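Relatório de progresso - cozinha partilhada de Lirnimmont, segundo período

O inventário das loiças e dos pequenos eletrodomésticos está quase fechado, o que surpreendeu sobretudo quem o começou. Temos 263 peças registadas, das quais 15 continuam sem dono conhecido e com boas perspetivas de assim ficarem. A Zubaida Sethi reviu as fichas e eliminou a categoria "diversos", onde vivia metade da cozinha.

A bancada branca passou a servir de zona de montagem: cada aparelho vai para lá com a sua tampa, confirma-se que as peças pertencem umas às outras e só então segue para o armário. As panelas elétricas são o capítulo mais demorado. Têm base, panela de inox e tampa de vidro, e as três partes foram arrumadas durante anos em prateleiras diferentes, por critérios que já não conseguimos reconstituir.

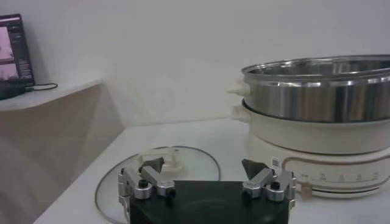
Quanto a despesas, gastámos até agora 994 euros dos 2,169 mil aprovados, quase tudo em prateleiras da Takács e etiquetas. As primeiras etiquetas descolaram-se com o vapor; as segundas, da Pirkell, ainda não, e é cedo para festejos.

Ficou por resolver a compra das caixas empilháveis. A Skanix promete entrega em dezembro - não especificou, por prudência, o ano. Até lá, as tampas ficam ao alto num escorredor antigo, solução provisória que já toda a gente trata como definitiva.

No próximo período faremos a lista de substituições e o quadro de requisições. Pedimos também autorização para abater as peças sem par, incluindo uma gaveta inteira de pegas soltas.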